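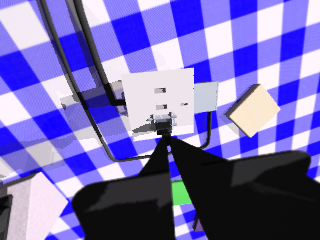 3. テーブルクロスのお手入れと初回の準備

さて、クロスが届いたらすぐに敷きたくなりますよね。わかります、私も最初の一枚は袋から出して五分で食卓に広げました。そして最初の洗濯で見事に縮ませました(丈が足りなくなって、今は台所の棚の目隠しになっています)。なので、まずは水通しからお願いします!

3-1 水通し

1. たたみじわのまま、洗面器か浴槽にぬるま湯を張って沈めます。洗剤は入れません。
2. 20分ほうっておきます。途中で一度、上下を返してください。
3. 水に色が出てきたら、水を替えてもう一度。濃い色の糸を使ったチェック柄は、二回目までうっすら色が出ることがあります。
4. 軽く押して水を切ります。ねじって絞ると格子がゆがんで、あとで直すのが本当に面倒です。

注意:白いタオルや下着と一緒に浸けないでください。私はやりました。水色のタオルが増えました。

3-2 干し方と柄の整え方

1. 竿を2本使って、M字になるように掛けます。1本だと真ん中に折り目がつきます。
2. 半乾きになったら取り込んで、平らな台に広げます。
3. 格子の線を見ながら、対角線の方向にそっと引っぱります。縦の線が右に傾いていたら、右下と左上を持って引く、という具合です。
4. 四隅が直角になったら、そのまま裏からアイロンを中温で。

メモ:Vasleyの厚手タイプは乾くと動いてくれません。乾かしすぎたときは霧吹きで湿らせて、手順3からやり直せば大丈夫です。薄手のほうはもう少し気楽で、私は手で伸ばすだけの日もあります。

3-3 ふだんの洗濯

洗濯機でかまいません。たたんでネットに入れて、弱水流、脱水は短めに。おしゃれ着用の中性洗剤なら何でもいいのですが、漂白剤入りのものだけは避けてください。青が抜けてくると、ぼんやりした灰色っぽい柄になってしまいます。

しみがついたときは、こんな順番でやっています。

1. 乾いた布で押さえて水分を取ります。こすらないこと。
2. しょうゆやお茶なら、すぐに水でたたきます。
3. 油の場合は、食器用洗剤を一滴、指でなじませてからぬるま湯で流します。
4. ろうそくのろうは固まるまで待って、スプーンの背で割って落とします。残りは紙をあてて低温のアイロンで吸い取ります。

注意:赤ワインに塩、という話をよく聞きますが、この生地では輪じみが残りやすいです。炭酸水のほうがずっときれいに落ちました。

3-4 敷くとき、しまうとき

垂れは食卓のふちから20センチが目安です。椅子に座ったとき膝にかからず、見た目もちょうどいい長さだと思います。斜めに敷くのも私は好きで、その場合は角が床につかないかだけ先に見ておいてください。

しまうときは、たたまずに紙筒に巻くのがいちばん楽です。筒はRullachの店頭で分けてもらえますし、ラップの芯をつないでも代用できます。たたむ場合は、6月の衣替えのついでにでも折り目の位置をずらしておくと、線が焼けつきません。防虫剤は直接触れないように、薄紙を一枚はさんで。

縁のほつれを見つけたら、引っぱらずに糸を短く切って、次の章の「かがり直し」に進んでください。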